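Chapter 2
Comparing Controllers in a Simulated Room

Before two controllers can be compared, they must work in the same place. In this chapter we use one rendered room with a parquet floor and a wooden door, and we test the Semple and Virnetti controllers in it.

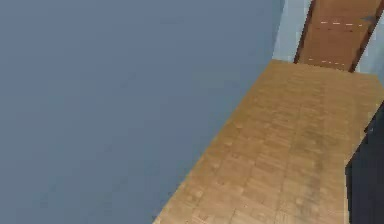
Why do we compare controllers in simulation first?
A simulated room can be reset to the same state for every run, so a difference in the results comes from the controller.

Each controller receives 17 start positions. A run is accepted when the score is 95 or higher. Large plain walls give a camera few points to follow, and the student should keep this in mind when reading the scores.

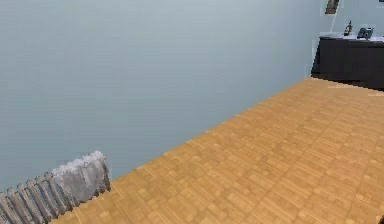
Stekcombe Department of Automation, Controller Testing Team

The radiator with the cloth and the telephone on the cabinet are useful landmarks. Section 2.1 explains how to choose such landmarks.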